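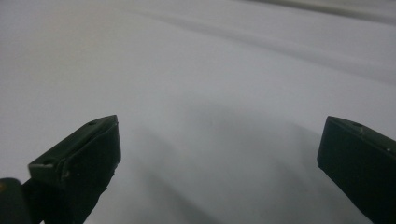

*Pale fabric, ranging from white to light gray*

**Whiteness of textiles** is the degree to which a cloth, yarn or loose fiber is seen or measured as white. It is a property of appearance and depends on the fiber, on how the material was bleached and finished, and on the light under which it is viewed. The term is used in textile manufacture, commercial laundering and the care of stored collections. It is distinct from brightness, which in the paper trade refers to reflectance in the blue part of the spectrum, and from lightness, which takes no account of hue.

## Physical basis

A surface looks white when it reflects most visible light, scatters it in many directions, and does so almost equally at all wavelengths. In cloth, scattering takes place wherever light passes between fiber and air. Fine fibers present more of these boundaries than coarse ones, and a loosely twisted yarn often looks whiter than a hard-twisted yarn of the same stock. When the air between fibers is replaced by water, scattering falls and the cloth darkens or becomes partly transparent.

Unbleached natural fibers absorb some blue and violet light and therefore look cream, tan or gray. In cotton the coloring matter is a small part of the total weight. Flax holds more, and full bleaching of linen takes longer and removes more of the starting material. Wool and silk have a yellow cast that can be reduced but is hard to remove without damage to the protein.

Weave and surface finish also affect the result. Folds and creases in pale cloth produce gray areas that belong to the lighting and have no connection with the color of the fiber. For this reason samples are laid flat, and are usually folded to several layers so that the backing does not show through.

## Production

### Scouring and bleaching

Scouring removes waxes, oils and sizing, normally with hot alkali. It has a limited effect on color but allows the bleach to reach the fiber evenly. Hydrogen peroxide is the most common bleach for cotton and is also suited to wool under milder conditions. Sodium hypochlorite is cheaper and works at lower temperatures, but it yellows wool and silk and weakens cotton if the bath is poorly controlled.

Before chemical bleaching came into use, linen was spread on grass for weeks and treated in turn with lye and sour milk. The bleachfield at Plornham worked in this way and covered 40 acres. Its account book lists 1,032 pieces of cloth received in a single season, with outdoor work at its heaviest in July.

### Blueing

A small amount of blue dye or pigment offsets a yellow cast by absorbing part of the yellow and red light. The cloth then reflects less light overall but is judged whiter by most viewers. Ultramarine and indigo were both used for household blueing. Too much leaves a visible tint, and undissolved pigment can cause specks.

### Fluorescent whitening agents

Fluorescent whitening agents, also called optical brighteners, absorb ultraviolet light and give it off again as blue light. Treated cloth can send out more blue light than falls on it in that part of the spectrum. The effect is weak under lamps that emit little ultraviolet. Many agents lose strength on exposure to daylight, and some turn the cloth slightly green when applied in excess.

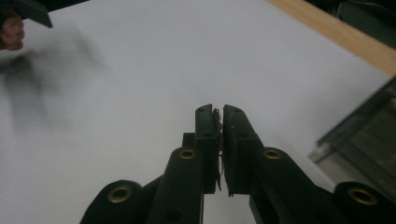
## Measurement

Instrumental values are taken with a spectrophotometer under a defined light source and angle of view. Results from several readings are averaged, with the sample turned between readings to reduce the effect of weave direction. If whitening agents are present, the ultraviolet content of the lamp must be adjusted against a reference sample.

The CIE whiteness formula combines a reflectance term with the distance of the sample from a neutral point. A perfect reflecting diffuser has a value of 100, and fluorescent samples may exceed this. A separate tint value shows a lean toward red or green. The formula is intended for samples that are nearly white and gives misleading figures for strongly colored ones.

Visual grading is still used in sorting rooms. The Kirui scale, a set of dyed cotton strips, was prepared for this work. Arif Tuhumury compared 3,000 paired judgments made with the strips and found that graders differed most on samples with a faint green tint. The comparison used 2 light sources and was published on July 17, 2019.

## Loss of whiteness

Graying in laundered goods is mostly caused by soil that settles back on the cloth during washing. Hard water adds to it by leaving mineral deposits. Yellowing has several causes, including scorching, residual alkali, body oils and the oxidation of cellulose.

Stored cloth may also yellow through contact with acidic board or with certain plastic wraps. Trials at the Desudden textile store placed bleached cotton in sealed bags and in unbuffered boxes; discoloration began along the fold lines in both. Washing removed part of it, and the remainder was left untreated to avoid further weakening of the fiber.

## See also

- Bleachfield
- Colorfastness
- Fallon process
- Laundry blue
- Mercerization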